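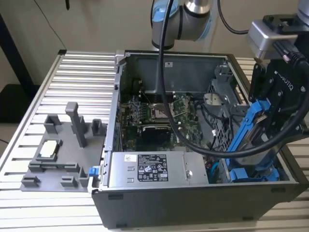
Cumarleyプロジェクト 手法検討会 議事録

開催:12月、13時開始
場所:Plildale実験棟 会議室(一部オンライン)
出席:Baiba Lill(議長、学習手法)、Ivars Lūse(実機・データ)、評価担当、注釈担当(Ruotsalainen社、オンライン)
記録:評価担当
配布資料:検討会資料A(段階分割の定義案)、資料B(オフライン評価結果)、資料C(注釈不一致の一覧)

1. 前回議事録の確認

前回議事録は、用語の修正を条件に承認した。「挿入成功」とあった箇所を「挿入完了判定」に改める。成功という語は評価担当の集計でのみ使用し、作業中にモデルが出力する完了判定とは区別する。

前回の持ち越しのうち、固定カメラと手首カメラの時刻合わせは対応済み。Lūseより、両系列の時刻を制御側の時計に統一した旨の報告があった。過去の収録分については再計算で対応し、収録のやり直しはしない。腕の関節角の記録は従来どおりで変更なし。

2. 対象作業と段階分割

Lillより資料Aの説明があった。対象は、横置きにしたデスクトップ筐体に対するドライブキャディの着脱である。従来は一連の動作を単一の方策で学習していたが、ベイの直上から挿入に至る区間で誤差が集中するため、次の段階に分けて条件づけする案とした。

 ・接近:キャディ上方への移動。把持開始前まで。
 ・把持:指がキャディに接してから、把持が安定したと判定されるまで。
 ・引き上げまたは搬送:キャディがベイの案内部から離れている区間。
 ・姿勢合わせ:キャディの傾きをベイの方向に合わせる区間。
 ・挿入:案内部への接触開始から完了判定まで。
 ・離脱:指を開き、上方に退避するまで。

段階の識別子は方策の入力に加えるが、遷移の時点は方策とは別の分類器で推定する。分類器の入力は画像、手首姿勢、グリッパ開度とする。力覚は今回の比較では入力に含めない。Lūseから、力覚なしでは接触開始の判定が遅れるとの指摘があった。Lillの回答は、遅れの大きさ自体が今回知りたい量であり、力覚ありの条件は次の比較に回したい、というものだった。異論はなく、この順序で進める。

評価担当より、抜き取りと差し込みで同じ分割を用いると「姿勢合わせ」の定義が揃わないとの質問があった。抜き取り側では当該段階を空とし、引き上げから直接次の段階に移ることを許す。空の段階を欠測として扱わないよう、評価スクリプトの側で対応する。

段階名の英語表記はOndham(注釈ツール)の既存ラベルに合わせる。「引き上げまたは搬送」は長いため、ツール上では「搬送」と表示する。

3. データの状況

Lūseより報告。収録済みのエピソードは3,682件である。このうち段階ラベルが付与済みのものは1,759件で、今回のオフライン評価は付与済みのものだけを用いた。未付与分は自己教師ありの事前学習に使用している。

作業セルの構成は全収録で共通とし、筐体は溝付きのアルミ製作業台に側板を外した状態で横置きする。3Dプリントの部品トレイは筐体の左に置く。CPUソケットは空の状態とし、CPUはトレイのポケットに置いておく。CPUの着脱はCumarleyの別課題で扱うため、本検討会の評価対象には含めない。ただし画像には常に写るので、背景の一部として学習に影響する可能性は残る。
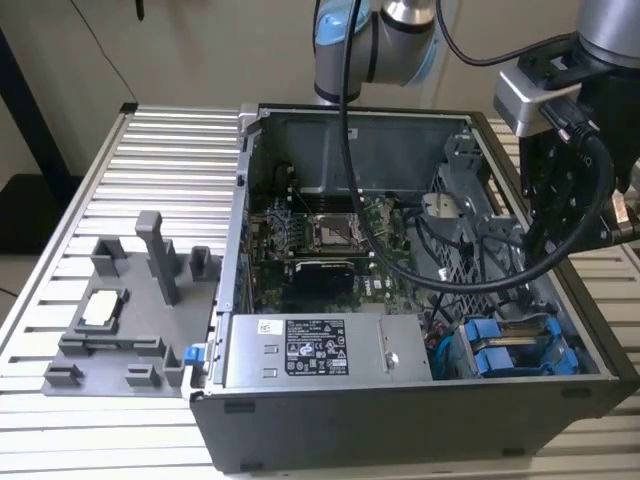

図1 作業セル。ベイに青色キャディが2個並んだ状態

トレイの位置について、注釈担当より、収録の時期により筐体との間隔が異なるように見えるとの指摘があった。Lūseは、位置決めの治具を導入する前の収録が混在していると説明した。位置の差は意図したものではないが、学習データから除外するほどの理由にはならないと判断し、治具導入の前後を示すフラグをメタデータに加える。評価時にはフラグ別の集計も出す。

上腕側から垂れるケーブルについても議論した。固定カメラの視野では、ケーブルが筐体の内部に重なる。腕の姿勢によって重なり方が変わるため、モデルがケーブルの形状から腕の姿勢を読み取っている疑いがある。Lillは、手首姿勢を明示的に入力している以上、同じ情報が二重に入るだけで害は小さいとの見方を示した。Lūseは、ケーブルを束ね直すと分布が変わる点を問題とした。結論は出ず、ケーブル領域を塗りつぶした条件を追加して比較することとした。塗りつぶしの範囲は手動で指定する。自動抽出は精度が不十分な段階にあり、原因の切り分けを難しくする。

4. オフライン評価の結果

Lillより資料Bの説明。比較した条件は以下のとおり。

 条件A:単一方策、段階の入力なし
 条件B:段階の入力あり、遷移は人手ラベル
 条件C:段階の入力あり、遷移は分類器の推定

条件Bは条件Aに対して、姿勢合わせと挿入の区間で手首姿勢の予測誤差が下がった。接近と離脱では差がみられない。条件Cは条件Bより劣るが、姿勢合わせでは条件Aを上回る。挿入区間では条件Aとの差が試行間のばらつきに収まっており、現時点で改善とは言えない。

Lūseより、条件Bは実機では使えない情報を与えているため、表の並びを見直すべきとの意見があった。条件Bは上限の目安として別の行に分け、主たる比較は条件Aと条件Cで行う。資料Bは修正して再配布する。

分類器の誤りは、搬送から姿勢合わせへの遷移に偏っている。キャディがベイの上方で傾いている場面では、搬送の終わりと姿勢合わせの始まりが静止画からは区別しにくい。人手ラベルもこの境界で不一致が多く、分類器の誤りなのかラベルの揺れなのかは資料Bの数値だけでは決まらない。

評価担当は、境界の前後に幅を持たせて採点する方法を提案した。幅の中では、いずれの段階が出力されても正解とみなす。Lillは採点については賛成したが、学習時の損失に同じ幅を入れることには反対した。幅の中で勾配が消えると、遷移の時点が幅の端に寄る傾向が予備実験で出ている。学習側は従来の損失を維持し、採点側にのみ幅を導入する。

幅の値は本日は決めず、二名の注釈者のラベルの差の分布を見てから決める。分布の作成は注釈担当。
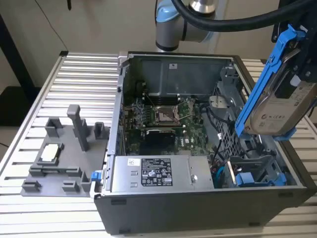

5. 注釈基準の改訂

注釈担当より資料Cの説明があった。不一致の多い箇所は、(1)搬送と姿勢合わせの境界、(2)挿入の開始、(3)離脱の開始、の順である。

(1)について、現行の基準は「キャディがベイの方向を向き始めた時点」としているが、搬送中から傾きが変化するエピソードでは開始点が定まらない。改訂案は、手首の並進速度が閾値を下回り、かつ回転が継続している最初の時点とする。閾値は制御ログから算出し、注釈者には候補時点として提示する。注釈者は候補を承認するか、前後に修正する。

Lūseより、候補を提示すると注釈者が候補に引きずられるとの懸念が出た。注釈担当も同意見であり、一部のエピソードは候補なしで注釈し、提示ありの結果と比べる。比べる対象は治具導入後の収録から選ぶ。選定はLūseが行い、注釈者にはどちらの条件かを知らせない。候補の有無は画面を見れば分かるため、ここで伏せるのは比較の目的である。

(2)について、挿入の開始を接触の開始と定義している点に問題がある。固定カメラの視点では、ドライブケージとキャディの間の隙間が見えないことがあり、接触の有無を画像から判断できない。注釈者は前後の動きの変化から推測している。改訂案では、画像で接触が確認できない場合に「推定」の印を付ける。推定の印が付いた時点は学習には使うが、遷移誤差の集計からは外す。

(3)について、指が開き始めた時点をグリッパ開度のログから取れるため、人手の注釈を廃止する。ただし開度の記録が欠けているエピソードがある。該当分は引き続き人手で付与する。

廃止に伴うOndham側の設定変更は注釈担当が行う。旧基準のラベルは上書きせず、版を分けて保存する。Lillより、版の名称に担当者名を入れないでほしいとの要望があり、了承された。

6. 手首カメラの遮蔽

Lūseより報告。手首カメラの画像では、グリッパのプレートとリンク部が画面の下側の広い範囲を占める。基板やベイは、その上方と部材の隙間から見える。キャディの青色部分もリンクの脇に一部が見える程度の場合があり、指先とキャディの位置関係を画像だけから復元するのは難しい。

Lillは、画面のうち常に機構部が占める領域をマスクする条件と、マスクしない条件を比べた結果を口頭で補足した。マスクありでは事前学習の収束が速いが、姿勢合わせの誤差はほぼ変わらない。グリッパの開閉に伴いリンクの位置が動くため、固定のマスクでは領域の境目が合わなくなる。開度に応じてマスクを切り替える案も出たが、開度そのものを入力している現行の構成で足りるとの意見が多く、採用は見送った。

カメラの取り付け位置の変更については、Lūseが消極的な意見を述べた。位置を変えると既存のデータと視点が揃わなくなり、収録済みの分を同じ入力として扱えない。変更するとしても、条件Aと条件Cの実機比較が終わってからとする。

評価担当から、手首画像を入力から外した条件を資料Bに加えてほしいとの依頼があった。姿勢合わせの改善が固定カメラだけで得られるのであれば、遮蔽の議論の優先度を下げられる。Lillが追加する。学習済みモデルの入力を欠落させるだけの簡易評価は行わず、手首画像なしで学習し直したものを用いる。

画像端の作業台や筐体の外の物品については、今後の収録で視野に入る範囲を記録表に残すかどうかが話題になった。記録表の欄を増やすと記入漏れが増えるとの意見があり、継続して検討する。

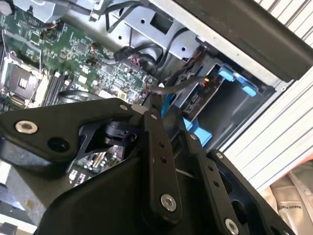 7. 実機比較の手順

実機での比較は条件Aと条件Cについて行う。条件Bは遷移の人手入力を要するため対象外とする。試行の順序は条件を交互に並べず、乱数で決めた順序表に従う。順序表は開始前に固定し、途中で差し替えない。

中断の基準は次のとおりとした。

 ・手首の力が上限を超えた場合は制御側で停止する。上限は既存の安全設定のまま変えない。
 ・キャディが指から外れた場合は停止し、失敗として数える。
 ・分類器の出力が段階間を往復し続ける場合は、制限時間まで継続させる。操作者の判断で止めない。
 ・ケーブルが筐体の部材に掛かった場合は停止し、当該試行を無効として順序表の末尾に再度加える。

最後の項目について、評価担当は無効試行の扱いが結果に有利に働く可能性を指摘した。ケーブルの掛かりやすさが方策の軌道に依存するなら、無効とすることで一方の条件の失敗が隠れる。協議の結果、無効の件数を条件別に報告し、すべて失敗とみなした場合の成功率も併記する。

成功の判定は、離脱の後に評価担当が行う。キャディがベイの奥まで入り、爪が掛かっていることを目視と手で確認する。モデルの完了判定は参照しない。完了判定と目視の不一致は別表にまとめる。

初期状態について、キャディの把持姿勢をどこまで揃えるかで意見が分かれた。Lillは、収録時のばらつきを含めた範囲から選ぶべきとし、Lūseは、まず狭い範囲で動作を確認したいとした。確認用の試行を別枠で行い、その結果は比較に含めない。確認用の試行で制御の設定を変更した場合は、変更内容を記録した上で順序表の最初から始める。

8. 投稿原稿について

Lillより原稿の構成案が示された。主題は段階分割による条件づけとし、遷移推定の方法は一節にまとめる。オフライン評価のみで投稿する案もあったが、挿入区間の結果が現状では弱く、実機比較を待つ。

用語「段階」は、先行の社内報告で用いた「フェーズ」と同じ意味である。原稿では「段階」に統一し、図中の英語表記はOndhamのラベルと合わせる。Ruotsalainen社の注釈作業については、注釈者への指示文を付録に載せる。指示文は改訂前と改訂後の両方を載せる方向で、分量は執筆時に調整する。

ラベル付与済みデータの公開範囲は未定。固定カメラと手首カメラの画像を同じ範囲で公開するかを含め、Lūseが案を作成する。

9. 担当事項

Lill
 ・資料Bの修正(条件Bの行を分離、手首画像なしの条件を追加)と再配布
 ・ケーブル領域を塗りつぶした条件の学習

Lūse
 ・治具導入前後のフラグの付与
 ・候補時点なしで注釈するエピソードの選定
 ・実機比較の順序表の作成と固定
 ・データ公開範囲の案

評価担当
 ・空の段階に対応した評価スクリプトの修正
 ・採点幅の実装(値は後から指定できる形とする)
 ・無効試行の集計様式

注釈担当
 ・二名の注釈者のラベル差の分布
 ・改訂基準の指示文、Ondhamの設定変更、ラベルの版の分離

10. 次回

議題は、採点幅の決定、手首画像なしの条件の結果、実機比較の確認用試行の報告とする。力覚ありの条件は、実機比較の結果が揃うまで議題としない。日程はLillが別途連絡する。

以上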